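Projects > Cloth handling > Thread

Murali Hegde
May 2026

1/ A few people asked what we changed between the first Flemeseck set and the second, and why the second one trains better on a smaller number of demonstrations. I'll go through it in order. It's mostly about folding and putting cloth into a basket.

2/ The method is simple enough. A person does the task with a gripper in each hand, and we record from the grippers and from above the table at once. The policy learns from those recordings. We call the recording side Skollmont and the training side Adebisi.

3/ Wrist view first, then head view. Same table, same basket.

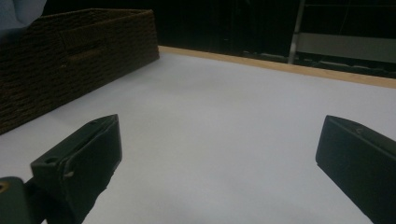
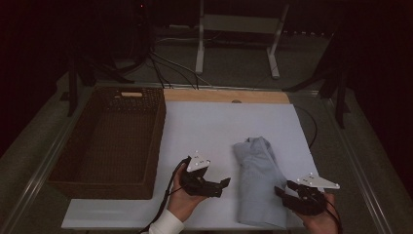

4/ How many demonstrations do you need before the policy does anything useful with a shirt?

With our setup, 224 clean ones. Below that it reaches for the cloth and closes on it, but it lets go at odd moments and the fold doesn't hold. The number would change with a different gripper or a stiffer fabric, so please don't carry it over to your own work without checking.

5/ The first set had 654 demonstrations in it. We had kept nearly everything, including the ones where the person paused, changed their mind or regrasped three times. The thinking was that more variety would help. For picking up the cloth it did help a little. For folding it made things worse.

6/ What the policy picked up from the first set was the pausing. It would get both grippers to the cloth and then sit there. If you watch the recordings you can see where it learnt that, as people stop and look before they fold. The model has no idea they are thinking. It only sees that the hands are still.

7/ So for the second set we did two things. We cut the still stretches out of the start of each fold, and we dropped any demonstration with more than one regrasp. That got us down to the 224.

8/ Cutting the still parts needs some care. If you cut by speed alone you also lose the moment when the fingers close, as the hands are nearly still then too. We keep anything where the finger opening is changing, whatever the hand is doing. I got this wrong the first time and lost a month of August to it.

9/ Tracking matters more than I expected. When the position of one gripper drifts against the other, the recorded distance between the hands is wrong, and a two-handed fold depends on that distance. We now check it at the start and end of each session by touching the fingertips together. If the gap reads more than 2 mm, the session is thrown out.

10/ We lost 19 sessions that way. Annoying, but I would sooner know.

11/ On the two views: we trained with the wrist views only, with the head view only, and with all of them together. Wrist only was fine once the cloth was between the fingers and poor at finding it. Head only was the other way round. All together was best on every garment we tried, though the gain on small items such as flannels was slight.

12/ Someone at Flendthorpe asked if the head view could be swapped for a fixed camera on a pole. We tried it for a short while. It works until the person leans over the table, and then you mostly have a recording of the back of their head. You could mount it on the far side, but then it has to come down every time we move the table.

13/ Things that still don't work: anything inside out, anything with a long sleeve tucked under the body, and dark cloth going into a dark basket. The last one is probably lighting and I haven't had time to look at it properly.

14/ I also can't tell you yet how much of the improvement comes from cutting the still parts and how much from dropping the regrasps. We changed both at once, which was a mistake. The separate runs are on the list for after the write-up.

15/ The trimming script will go up with the write-up. It is short and not very tidy. If you use it on your own recordings, set the finger threshold yourself, because ours is tuned to our grippers and will cut too much on anything with a shorter travel.

Contact | © Murali Hegde | Back to top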